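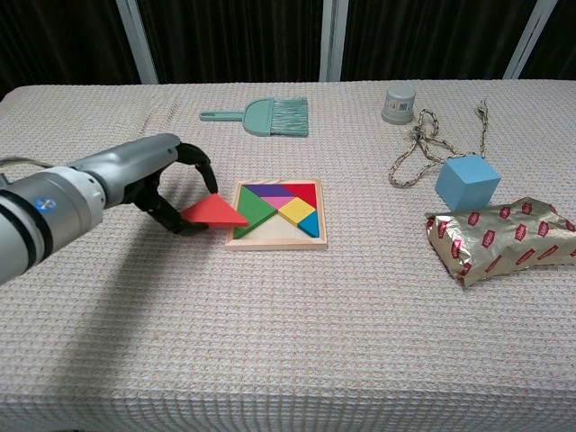 4.3 嵌め込み課題のセットアップ(Lasov 法・卓上評価)

4.2 のキャリブレーションが済んでいること。済んでなければ戻る。ここから先はタングラムの最後のピースを多指ハンドで盤に入れる課題の準備、実行、記録まで。対象は Lasov 法の評価を回す人。データ収集だけの人は 4.3.1〜4.3.4 と 4.3.7 を読めば足りる。

急ぎで書いたので抜けがあるかも。見つけたら Prustdale のメモ欄に書いといてください。

4.3.1 この節の前提

腕とハンドの電源投入、非常停止の確認は第2章。ここでは繰り返さない。
ソフトは Prustdale(記録と再生)と Lie(条件ファイルの管理)を使う。どっちも起動済みの前提。
Lasov 法は2段階。前半が接近、後半が接触。前半は画像だけで盤の縁の手前までピースを運ぶ。後半は指の関節の追従誤差を見ながら、縁をなぞって落とし込む。段階の切り替えは自動。手で切り替えるのはデバッグの時だけ。
学習に使ったのは人が遠隔操作した教示61本。増やした版もあるけど、この手順書の数字は全部61本のモデルのもの。混ぜない。

注意:モデルを差し替えたら Lie の条件ファイルも作り直し。使い回すと前半の停止位置が古いままになる。エラーは出ない。気づきにくい。

4.3.2 卓上の準備

1. 机にワッフル地の布をかける。手前と横は垂らしてよい。盤の下になるところだけは皺を伸ばす。ほかの皺は残ってて可。

2. 盤を置く。木枠のやつ。机の中央よりハンドを出す側に寄せる。枠の辺は机の縁にだいたい平行でいい。ぴったり揃えない。教示のときも揃えてない。

3. 盤の中に6ピースを先に嵌める。緑の大きい三角、紫、赤、ピンク、黄の四角、青。浮いてるピースがないか指で押して見る。浮きがあると後半のなぞりで引っかかる。

4. 残りの赤い三角が対象ピース。盤の外、初期把持の位置へ。

5. 妨害物を置く。ブラシ、灰色の円筒容器、紐、水色の立方体、包み。配置は 4.3.3。

6. 布をもう一回見る。妨害物を置いたときに盤がずれていることがある。ずれてたら盤だけ直す。妨害物は触らない。

メモ:布は洗うと縮む。縮んでも性能に差は出てないが、張り方が変わるので洗ったら Prustdale の備考に「布洗濯」と入れる。

メモ:盤を机に固定したくなるけど固定しない。テープもなし。押されて盤が少し動くのも込みで評価している。固定した数字は別の表にある(4.3.8)。

4.3.3 妨害物の配置

標準配置は次のとおり。

・ブラシ:盤の奥。横向き。柄が左、毛が右。
・円筒容器:奥の右寄り。立てる。
・紐:容器の右手前から。輪にして、ほどけたまま。整えない。
・立方体:紐の手前、机の右側。紐に乗ってもよい。
・包み:立方体の手前。立方体が上に少しかかってよい。

盤の左側は空けておく。ハンドが入ってくる側なので。
並べ替え配置(Lie の条件名 shuffle)のときは、容器と立方体の位置を入れ替えるだけ。ブラシは動かさない。動かした配置は未学習扱い、unseen のほうで回す。

包みは光る面があると前半の検出が揺れることがある。揺れるのは仕様というか、そこも見たいので反射を消す細工はしない。ただし照明は 4.1 で決めた設定から変えないこと。途中でカーテンを動かすのもだめ。背景は閉じたまま。

注意:紐の端が盤にかからないように。かかった試行は無効。後から画像で見つけても無効にする。

4.3.4 カメラ

胸の高さのカメラと頭のカメラを両方使う。Lasov 法の前半が見ているのは頭のほう。胸のほうは記録用、それと後半の失敗解析用。片方しか映ってない記録は評価に入れない。

1. Prustdale で両方の映像を出す。
2. 盤の四隅が頭のカメラに入っていることを確認しててから次へ。入らなければ盤を動かす。カメラは動かさない。
3. 胸のカメラは盤の手前の枠が見えていればよい。ハンドの影が手前に落ちて暗くなることがあるが露出はいじらない。
4. 時刻同期を押す。緑になるまで待つ。黄色で始めない。

同期が黄色のまま動かないとき:Prustdale を落として上げ直す。だめなら記録用 PC を再起動。それでもだめなら Vilgot Öberg に連絡。勝手に同期設定を書き換えないこと。前に書き換えられて、半日分の記録で頭と胸がずれてた。全部捨てた。

ケーブル。机の下と右側に出ているケーブルは腕の可動域の外へ。床を這わせている細い線は踏まない。踏んだら同期を取り直し。

4.3.5 初期把持

ここが一番ばらつく。丁寧に。

1. 腕を home へ。Lie の画面で arm=home になっているのを見る。

2. ハンドを開く。指がぜんぶ開き切るまで待つ。

3. 対象ピースを指の間に入れる。平らに、水平。尖った角を盤の方へ向ける。角度は目視でいい。

4. hold を押す。指が閉じる。手を離す前に一呼吸。

5. ピースを軽くつつく。回るようなら開いてやり直し。少ししなる程度なら可。

6. 把持姿勢を保存。ファイル名は自動でつく。変えない。

注意:指が閉じる動きは思ったより速い。ピースの端を持つ。自分の指を内側に入れない。

注意:やり直しは何回でもよいが、やり直した数は記録しない(してた時期もあったけど評価と関係なかったので廃止)。

メモ:指先が汚れてると滑る。乾いた布で拭く。アルコールは使わないこと、表面が変わる。拭いたら備考に「指先拭き」。

よくある間違い:ピースを深く差し込みすぎる。深いと角が指から出る量が減って、後半で縁に当たる前に指が盤に当たる。浅いほうがまし。浅すぎると落ちるけど、落ちたらすぐわかるので。

4.3.6 実行

1. Lie で条件を選ぶ。standard / shuffle / unseen のどれか。

2. 周りの人に声をかける。腕の届く範囲から出てもらう。

3. 非常停止を手に持つ。机に置かない。

4. Prustdale の記録開始。赤い点が出てから次。

5. run を押す。前半が始まる。腕がハンドを盤の左側へ寄せてくる。

6. 縁の手前で止まる。ピースの先が盤の左の縁すれすれ。止まるのが正常。ここで慌てて stop を押す人が多い。待つ。

7. 自動で後半へ。指の追従誤差がしきい値を越えたところで「接触」と判定、なぞりに入る。画面の表示が approach から contact に変わる。

8. ピースが入ったら指が開いて腕が上がる。入らなければ時間切れで同じように上がる。どっちでも腕が上がりきるまで触らない。

9. 記録停止。判定を入れる(4.3.7)。
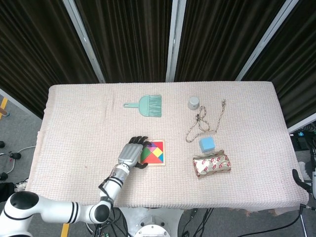
図2 頭のカメラから。ハンドが盤の左側にかかり、奥にブラシと円筒容器、右に紐・立方体・包み。

止めどき。迷ったら止めてよい。止めた試行は「中断」で残す、消さない。
止めるべきもの:
・ハンドが盤を机の端まで押していく
・指が布を巻き込む
・紐に指がかかる
・腕の先以外のところが妨害物に当たる
・異音

止めなくていいもの:
・盤が少しずれる、回る
・先に嵌めてあるピースが動く(判定で処理する)
・なぞりが行ったり来たりする
・布に皺が寄る

中断のあとは必ず home から。途中姿勢から run を押すと前半の初期値がおかしくなる。警告は出るけど押せてしまうので注意。直す予定、まだ直ってない。

後半のパラメータについて。しきい値は Lie の contact_th。触るのは原則禁止。下げると布の皺でも接触扱いになる。上げると縁を押し込んで盤ごと動く。どうしても変えるときは条件名を新しく作ること。standard のまま値だけ変えると、あとで誰の数字かわからなくなる。

なぞりの向きは左の縁から下の空きへ。逆向きのオプションもコードにはあるが未検証。使わない。

4.3.7 判定と記録

判定は4種類。成功、失敗、中断、無効。

成功:対象ピースが枠の中に平らに入っていて、ほかの6ピースも枠から出ていない。腕が上がったあとの状態で見る。ハンドが上にある間は見えないので判定しない。

失敗:時間切れ。ピースが斜めに乗ったまま。落とした。ほかのピースを枠の外へ出した。

中断:人が止めた。非常停止も含む。

無効:準備の不備。紐が盤にかかっていた、同期が黄色だった、条件ファイルが違った、など。無効は数に入れず、同じ条件でやり直す。

入力の手順。
1. 判定ボタンを押す。
2. 失敗なら理由コードを選ぶ。下の表。
3. 備考。書くことがなければ空欄。「特になし」と書かない、検索の邪魔。
4. 盤の上を撮って保存。ハンドが退いてから。
5. 次の試行へ。盤の位置は毎回置き直す。前の位置に戻そうとしないこと。

理由コード
A 前半で位置が外れた
B 把持中にピースが回った
C 縁に乗り上げた
D 既に入っているピースに乗った
E 落下
F その他(備考必須)

C と D の区別で揉めるやつ。尖った角が枠の上なら C、枠を越えて緑のピースの上なら D。両方にかかってたら C。胸の映像で決める。頭のほうは手の甲が被って見えないことが多い。

判定は run を押した人以外が入れるのが望ましい。人がいなければ自分で入れて備考に「自判定」。

バックアップ:区切りごとに Prustdale から書き出し。保存先は Ovmont の共有、フォルダは条件名。ローカルだけに置いて帰らない。

4.3.8 参考値

自分の環境で回したとき、だいたい合ってるかを見るための数字。standard、盤の固定なし、61本モデル。

試行 29
失敗 6
中断、無効 なし(無効分はやり直し済み)

失敗の中身は C が多い。次が B。A は出なかった。つまり前半の接近はほぼ問題なくて、接触に入ってからと握りのところで落としている。後半を切った場合(前半だけでそのまま下ろす)との比較は別表、Prustdale の lasov_ablation を見て。条件が微妙に違うのでここには数字を載せない。

shuffle はまだ試行が足りない。感触としては standard と変わらない。unseen は落ちる。ブラシを盤の手前に出したときが特に悪く、前半の停止が手前すぎて接触まで届かない。学習データにない置き方なのでそりゃそうだけど、後半でどこまで取り返せるかが今見たいところ。

固定ありの数字と並べて書かないこと。固定すると C が減るので見かけがよくなる。論文の図に混ざりかけたことがある。

自分の環境で失敗が明らかに多いとき、見る順番:
1. 条件ファイルの日付。モデルより古くないか。
2. 浮いてるピースがないか。
3. 把持の深さ。
4. 布。盤の下に皺が入ってないか。
5. contact_th が誰かに変えられてないか。
6. それでもわからなければ 4.2 のキャリブレショーンをやり直し。

A が出たらすぐキャリブレーションへ。ほかを見るより早い。

4.3.9 トラブル

run を押しても動かない
→ 非常停止が入ったまま。解除して home から。解除してるのに動かないなら Lie の画面に lock が出ていないか。lock は別の端末で条件ファイルを開いている人がいる。閉じてもらう。

前半で止まらずに盤の上まで行く
→ すぐ停止。条件ファイルの取り違えがほとんど。続けない。

縁の手前で止まったまま contact に変わらない
→ 時間切れまで待って失敗(F)。続けて出るなら把持が浅すぎてピースが逃げている。指先の汚れも見る。

空中で contact に変わる
→ 指のケーブルが引っ張られている。手首のところの細いケーブルに余裕があるか確認。余裕がないまま続けるとコネクタを傷める。

ピースが毎回同じ向きに回る
→ 親指の原点ずれ。4.2.5。

映像がカクつく
→ ほかの書き出しが動いてないか。動いていたら終わるまで待つ。記録しながらの書き出しは禁止。

腕が上がったのに指が開いていない
→ 手で外さない。Lie から open。反応しなければ電源を落としてから外す。外し方は第2章。

盤が布ごと滑る
→ 布の下に何か挟まっている。机の縁まで布が引かれていたら全部並べ直し。無効。

4.3.10 終わるとき

1. arm=home。
2. ハンドを開いてピースを取る。
3. ハンドは軽く握った姿勢で置く。開きっぱなしにしない。
4. 電源を切る順番は第2章。腕が先。
5. ピースは盤に全部戻す。対象の赤も入れておく。別の箱に入れると次の人が探す。
6. 紐と立方体と包みは机に置いたままでよい。包みは潰さない。形が変わると前の試行と比べにくい。
7. 書き出しが終わっているか確認。
8. Lie からログアウト。しないと lock が残る。

残っている課題。次の版で書き足す予定のもの。
・左右を入れ替えた盤の置き方。まだ条件名もない
・青のピースを対象にした場合。小さいので把持の手順から別になる
・初期把持の自動化。今は人の手で入れているのでここのばらつきが結果に乗っている
・contact_th の決め方。今の値は Öberg が手で決めたもの。根拠の記録は Prustdale の threshold メモに途中まである

デュアルアームでの嵌め込みは 4.4。盤をもう片方の手で押さえる方法で、ここの準備とは置き方が違うので 4.3.2 を流用しないこと。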